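Cómo cuidar las vendas y los guantes de boxeo en casa

Por Duangjai Pongsiri

Unos guantes que se guardan húmedos huelen mal en pocas semanas y la espuma se estropea mucho antes de lo normal. El cuidado diario lleva dos minutos.

Después de entrenar

Saque los guantes de la bolsa en cuanto llegue a casa. Pase un paño seco por el interior, hasta la punta del pulgar, y otro ligeramente humedecido por fuera. Abra bien el velcro y deje los guantes con la boca hacia arriba en un sitio ventilado. No los ponga sobre el radiador ni al sol directo: el cuero se agrieta y las costuras se encogen.

Si están muy mojados, meta dentro papel de periódico arrugado y cámbielo al cabo de una hora. Las bolsitas de cedro también sirven. Las que uso yo son de Peren y duran de marzo a final de temporada.

Vendas

Lávelas después de cada sesión. Cierre el velcro sobre sí mismo y métalas en una bolsa de malla para que no se enreden con el resto de la ropa. Programa de 30 grados, poco detergente y nada de suavizante, que les quita elasticidad. Tiéndalas estiradas y enróllelas ya secas, empezando por el extremo del velcro, con la cara áspera hacia dentro.

Cuero

Una vez al mes, aplique una capa fina de crema incolora, deje que la absorba y retire el sobrante con un paño de algodón. Las grietas pequeñas no tienen arreglo, pero la crema frena su avance. En piel sintética basta con agua y jabón neutro.

Dónde guardarlo todo

Lo más práctico es un panel perforado con ganchos, en el garaje o en el lavadero. Cuelgue cada guante de su cordón o de la cinta de la muñeca, separado del otro, y las vendas en el gancho de al lado. Deje alrededor de un palmo libre debajo para que circule el aire. El protector bucal va aparte, en su caja con agujeros, enjuagado con agua fría.
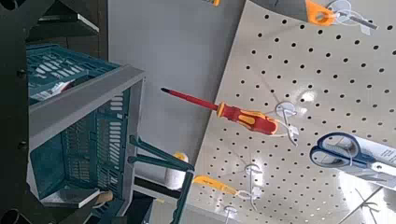

Panel blanco con ganchos, destornillador y tijeras.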